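Projects > Engineering Studio 2 > Student Reports > Rekinden table-clearing arm

The week the arm stopped letting go
Project report by Edgars Uibo

Our job this semester was to get the Rekinden arm to clear a small kitchen table. Pick up the food, put it in the bowl, leave the crockery standing. I chose the fault report as my part of the write-up and I'm really glad I did, as it taught me more than the bits that worked!

What happened

On run 51 the arm closed on a cup, lifted it, carried it over to the drop point and then just stayed there, squeezing. The gripper never opened. The cup folded in on itself and the arm waited politely for a "released" message that never came. I hit the stop button, which cut the arm motors straight away, but the gripper has its own supply and it kept hold. That was the part that made everyone in the room go quiet. We'd all assumed (me included) that the red button stopped everything.

For a paper cup, who cares. For a finger it's a different story, so we stopped all runs that afternoon, taped a sign to the controller and started again from the wiring diagram.

Finding the fault

My first guess was software. The gripper commands go through a little message queue we wrote in second year and have never fully trusted. I logged every message for 30 open and close cycles with the arm parked, and it behaved perfectly. Annoying! Then I logged another 40 with the arm moving through its normal reach, and six of the open commands went missing, every one of them with the elbow folded tight and the forearm pointing down at the table.

That was the clue. The signal lead to the gripper runs along the outside of the forearm in a sleeve from Arura, and we had tied the sleeve down too hard at the elbow. Each time the joint folded, the lead was pulled against its connector. The connector looked fine and felt fine, and if you measured it with the arm straight it tested fine too. Fold the elbow past 125 degrees and the signal dropped out. I must have measured that plug a dozen times before it occurred to me to bend the arm first.

So there were two separate problems. The loose signal meant the gripper missed its command, and the separate supply meant the stop button couldn't help. The first was a bad cable tie. The second was a design mistake that had been sitting there since November, and we would never have found it if the first hadn't shown up.

What we changed

The sleeve now has a proper loop of slack at the elbow, held by a soft clip from the Gouveia parts drawer. The connector was replaced with a locking one. The gripper controller now expects a heartbeat signal, and if it misses three in a row it relaxes its grip slowly and reports a fault. The stop button opens a relay on both supplies. With the power off, you can open the fingers by hand, and I've tried it on my own thumb at the lowest force setting (with my supervisor watching).

We also lowered the default grip force. It turned out to be far higher than a cup or a vegetable needs, left over from the Davbridge demo where the same gripper was lifting metal brackets.

The retest layout
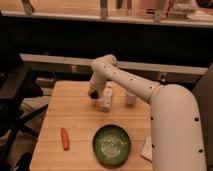
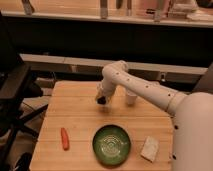
I wanted the retest to be as hard on the elbow as the original fault, so the targets were chosen by how far the joint has to fold to reach them and whether they would show a squeeze mark. Anything near the middle of the table needs the forearm coming almost straight down, and that's the pose where the signal used to vanish. The carrot and the green bowl are at the front, so the arm has to open up a fair way to get to them and then fold again on the way back, which works the new slack loop in both directions. The little white cup is the nervous one. It dents if you look at it sideways, and I like it for exactly that reason.

We did the parked cycles again first, then the moving ones, with no missed commands in either set. After that I pulled the signal lead out on purpose halfway through a lift. The fingers relaxed, the fault light came on and I may have cheered. We repeated it with the stop button and got the same release.

Still to do: the heartbeat timeout is a number I picked by feel and it needs proper testing with heavier items, where a slow release could still mean dropping something on a foot. I'd also like the lead moved inside the forearm, but that means taking the whole wrist apart and will have to wait for next semester's group. The cycle logs and the revised wiring diagram are in the project folder.

4 comments | 11 shares

Contact the studio | Copyright the authors | Back to top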